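Home | Issues | Authors | Contact
August – by the Prerham Household Storage Group

3.2 Clear trays on light surfaces

In the second part of the study we looked at how people find and put back shallow trays in a shared workroom. The Dabbas list contains 47 storage items, and the transparent ones were misplaced more often than the coloured ones. We asked each participant to return the tray to the table after use, as they would do at home.
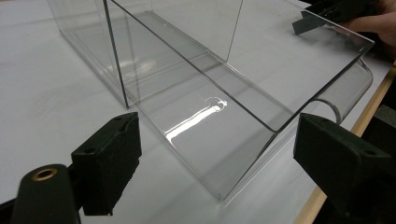
Figure 2. Clear acrylic tray with thin raised sides and a rounded lip, on a white tabletop.

Why is a clear tray harder to find than a coloured one? The eye looks first for a block of colour, and clear plastic gives only its edges and reflections.

Participants at the Cindley site told us that they often searched with the hand – moving it slowly over the table – before they saw the tray. At Braltum, where the tables are dark, this was mentioned less. From 200 returned forms, 100 came from each site, so the two groups can be compared directly. The answers on cleaning are treated in the next section.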